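The gray bin and the bars

August 2, 2023
By Yadav

Since February I wanted to put my workroom in order, and this week I finally began. I started with the big metal bin, which I bought from a closed workshop near Ellula. The seller asked 2,000 for it, and I paid 1,228 after a long and polite discussion. My family thinks it was too much for an old bin. Maybe they are right, but a new one from the Droltis catalog has thin walls, and I did not trust it.

For a long time I used it for everything that had no other place: cords, sandpaper, half a bag of plaster. When I needed something from the bottom, I had to take everything out. So I decided that the bin will be only for the long bars, and all the rest must go to the shelf.

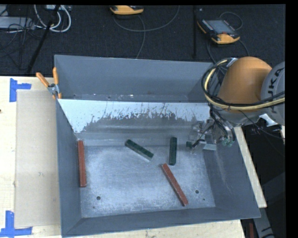 Two red bars and two green ones in the metal bin. The green are the shorter.

I keep the colors because they help me. I do not need to measure each time, I only look for red when I need the longer piece. They are not lying straight yet. I would like to have the red on one side and the green on the other, but first I must decide if I put a divider on the floor of the bin. I made a small drawing of it and I am not satisfied with the drawing.

About the scratches: I thought to paint the inside, and I even asked the price of a metal paint from Ikix. It was 600 for one can, and the man in the store told me I would need two coats. For a bin this is too much work. The metal is scuffed and cloudy in many places, but the bars do not mind it, and I like that it looks used. I will leave the two round holes in the floor as they are too. I was thinking to close them with plugs, but then sweeping out the dust would not be so easy.

The shelf took me three evenings and is still not finished. The cords are now in paper bags with the length written on them. For the plaster I did not find a good place, so it stands by the door, where I hit it with my foot each morning.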